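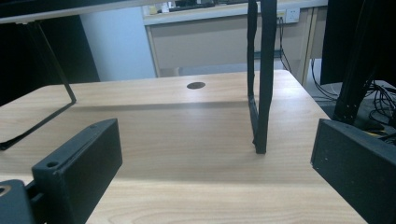 Surface and Edges

The Trornberg desktop from Lollent is sold in one finish, a pale beige wood grain. The pattern is low in contrast and runs evenly enough that it does not compete with papers laid on it. I ordered the 70-inch width to replace a 68-inch Cabrera top, which had started to sag in the middle after years under two displays.

The sheen is moderate. Overhead light leaves soft reflections, so anyone sensitive to glare should plan on a desk mat or move the lamp. The rear edge is straight with a slightly rounded corner, a sensible choice for a desk that will be pushed against a wall and pulled out again for cleaning.

Cable Hole

The grommet is small, round and dark, and is set flush near the back. A sheet of paper slides over it without catching. Its diameter is my main complaint. A standard power plug will not pass through with the cover ring fitted, and the ring has to be levered out with a flat screwdriver first. Display and network cables go through one at a time.

Load and Stands

Lollent rates the top at 228 pounds, evenly spread. I have not tested that figure. With a monitor, a metal stand and a Datness label printer on it, a straightedge showed no bow after four months — better than the Cabrera managed. Thin metal feet put a lot of weight on a small area, and I would put felt under them.

Rating: 4 out of 5. One point off for the grommet.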